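Zunik Wrist Cable Kit for Table-Mounted Six-Axis Arms

Product group: cable guiding and spare parts
Order name: Zunik WK-148
Supplied by Pulletti, service desk Phetsri

The Zunik kit replaces the cable between the gripper and the stand on small six-axis arms. It is made for arms which stand beside the work table and reach over it. On such a cell the cable is moving with every turn of the wrist, and it wears out earlier than the joints.

What is in the kit

One gripper cable, black, with molded connector
Hook-and-loop straps, reusable
Two spare joint cap seals
Hex key and thread locker, small tube
Printed test card

Technical data

Smallest bending radius: 40 mm
Strap width: 63 mm
Weight with packing: 148 g

Before you start

Move the arm to a position where the gripper points down and is free from the table. Switch off at the controller and wait until the pendant screen is dark. Clean the connector with a dry cloth. Please do not use spray, it goes into the pins.

Fitting the cable

1. Open the old connector at the wrist and pull it straight out, not by the cable.
2. Push in the new connector until it clicks. Tighten the screw by hand only.
3. Lead the cable in a wide free loop over the forearm and down to the stand. Do not strap it tight to the tube – the wrist needs the slack when it turns.
4. Switch on and run the wrist slowly by pendant to both ends of its range. Then put cups and small cubes on the table and make a few picks at low speed.

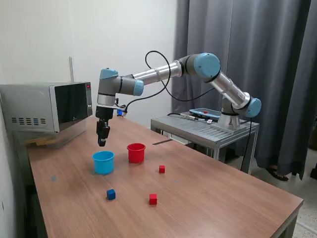
Care and inspection

Look at the loop every 100 working hours. If the jacket is shiny or flat in one place, turn the straps a little and check again after the next shift. Keep the pendant cable away from the feet of the operator.

Questions before ordering

The kit does not fit the Driltell gripper with side connector. For this one please ask Gholamreza Hosseinzadeh at the service desk. Orders and returns are handled by Consolacion Dizon. In August the delivery takes one week longer.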